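Category: Grippers & End Effectors > Comparison trials > Open

Subject: Dorska jaws miss the cube inside the bin, Jarumel jaws don't

Opened by Kamlesh Dwivedi, Fri 15 June

Same arm, same controller, same pick program for both grippers. Target is the small red cube in the roll-top bin. On open table both grippers pick it fine. In the bin, the Jarumel got 100 picks out of 100. The Dorska got 62. Most of the misses are the same: the arm comes in from the right, the fingers stop high, and the jaws close on air.

Tried so far:
- Re-taught the approach point. No change.
- Lowered closing speed. No change.
- Swapped the Greltirley controller for the spare. No change, so I put the original back.
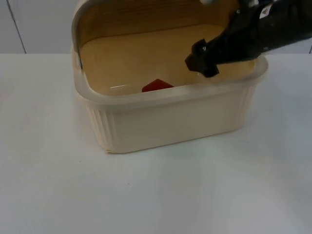 Dorska trial, fixed camera. Gripper over the right side of the bin floor, cube to its left behind the front rim.

Reply from Kamlesh Tripathi

Check the tool length before anything else. The Dorska fingers are 6 mm shorter than the Jarumel ones, and if you copied the tool file over, the arm thinks it is lower than it is. The table picks could still pass because you grab the cube from straight above there – in the bin you come in at an angle and lose the margin.

Also look at the glare on the bin floor left of the cube. If the camera is locating on that, your X will be off too.

Update from Kamlesh Dwivedi

Tool file was the Jarumel one, yes. Entered the right length and ran a short set in the bin: 2 misses, both with the cube close to the front wall. Have not touched the lighting yet. Will put matte tape on the floor and rerun the full set. Please leave this open until then.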